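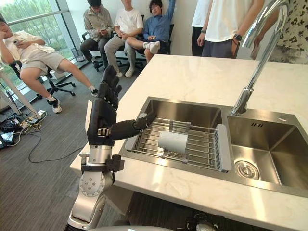 One cup, one rack, one very tall faucet. The kitchen island at work, July 14, 2022.

A short thread about the office sink, where I now spend more time than at my desk.

Whoever picked this sink gave us two basins. The idea, per Aroha Treloar's welcome email, was "wash left, rinse right." The left one has had a dish rack across it ever since, so we wash right, rinse right and argue right.

The rack is the expandable kind, steel rods with gray end caps. I like it. It fits over the basin and folds out of the way, in the sense that it could, if anyone ever folded it.

White cup, lying on its side. Beverley Waaka is an upside-down person and considers this a moral failing. I'm a sideways person. We have exchanged 11 messages on the subject – hers were longer.

The marble was also a choice. White marble, in a room full of people who drink black coffee. I wipe it the way other people check their phones.

The faucet I will defend to anyone. You can get a stockpot under that thing. We do not own a stockpot.

Trees out the window, though. If you have to stand somewhere scrubbing a colleague's oatmeal bowl, I've had worse views.

Beverley has just replied to say the cup is still sideways. Yes, Beverley.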